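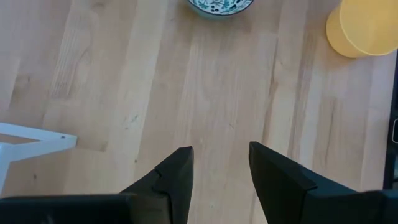 *Bench top before the second coat, middle boards. Patterned bowl at the back, yellow piece to the right of it.*

2022-08-31

Table top, Temwood strips, second oil coat. Carrying on from the page on sanding.

Looked the top over in the morning before opening the tin. The middle boards catch the light more than the others and I wanted to know if that was sheen left from the first coat or just the lamp. Moved the lamp to the other side and the bright patch moved with it, so mostly lamp. There is still one board where the oil sits a little higher than its neighbors. Rubbed it back by hand with the gray pad, along the grain, and wiped it with a dry cloth.

The color spread in this batch is wider than I expected. Cream at one end of the range, honey at the other, and the glue-up didn't sort them in any order. Mihret likes it that way. I would have put the two darkest strips apart, but it is glued now and it is staying. The dark streak left of center is in the grain. I tried the scraper on an offcut with the same kind of streak and it goes all the way down, so no more scraping there. Same with the small flecks.

Oil is the Plavberg hard oil, clear, from the tin opened in January. It had a skin on it. Cut the skin out, strained the rest through a paint filter and stirred for a few minutes. Smelled normal. Tried it on the offcut first and left that alone until after lunch. It had gone off as it should, so I went ahead.

Weighed the tin before and after this time:

- start: 660 g
- end: 553 g
- used: 107 g, including whatever stayed in the cloth

That is more than I wanted for a second coat. I think the pad opened the surface up again in places. Daithí says he puts his on with a white pad and gets by with a lot less, so will try that on the shelf boards and write down the weight.

Wiped off the excess after roughly 20 minutes. Cloths are laid flat outside on the rail, please don't ball them up and put them in the bin.

Notes on the ceramic bowl, the one with the blue and teal leaves: it is going to be used for the ring test along with the yellow piece. Plan is to leave the bowl standing with water under the foot overnight, on the cured surface, and see if it marks. The dark line at the bottom of the bowl is worth checking too - if the glaze there is rough it will scratch the oil before any water gets to it. Ran a fingernail over it and couldn't feel an edge, but that isn't much of a test. Will drag it over the offcut a few times with some weight in it.

Mihret asked if we could do the ring test with coffee as well. Fine by me, but on the offcut first. The Arumugam order wants the same finish and they were clear about coffee.

To do:

- leave the top alone until Friday, nothing standing on it
- offcut: water, coffee, then the bowl dragged both ways across the grain
- ask Daithí where the white pads went
- new tin of oil, the old one won't stretch to the shelf boards if they drink like this
- Plumeo wax sample is still on the windowsill unopened, try it on the underside

Cleaned up and swept before leaving. Window left open a hand's width for the smell, top covered with the frame and sheet so dust stays off it.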